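My grandmother kept her recipes in a tin that used to hold crackers, and when it came to me last May I sat down at the kitchen table meaning to look through it for ten minutes. It was dark out when I got up. There are 264 cards in there, up to 144 of them for cake — she had her priorities!

I've been cooking my way through them ever since, slowly, and mostly on evenings when I should be doing something else. My friend Zuleica Teixeira comes over to help with the handwriting, which leans so hard to the right that some words lie down completely.
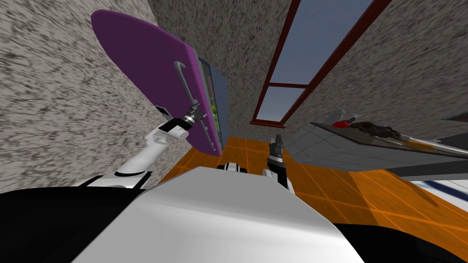
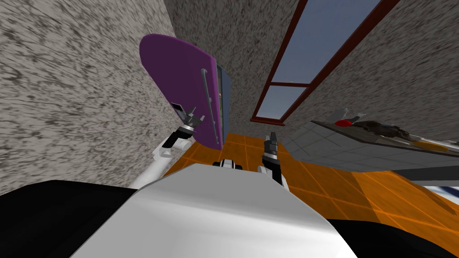 Purple, purple and more purple. 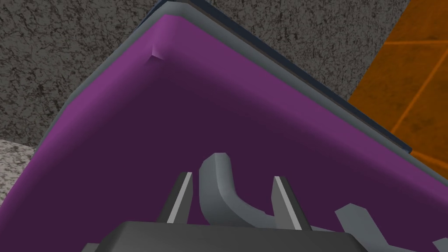
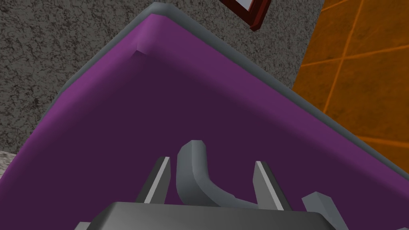 The plum cake took me four tries. The card says "butter as for Kerstin's," and of course there's no card for Kerstin's anything, so I guessed, and then I guessed again with more butter (always the better guess in this family). Zuleica thinks the answer may be on the back of one of the soup cards, where Grandma liked to run over when she was out of room. I'm up to the barley soups now and still checking every one.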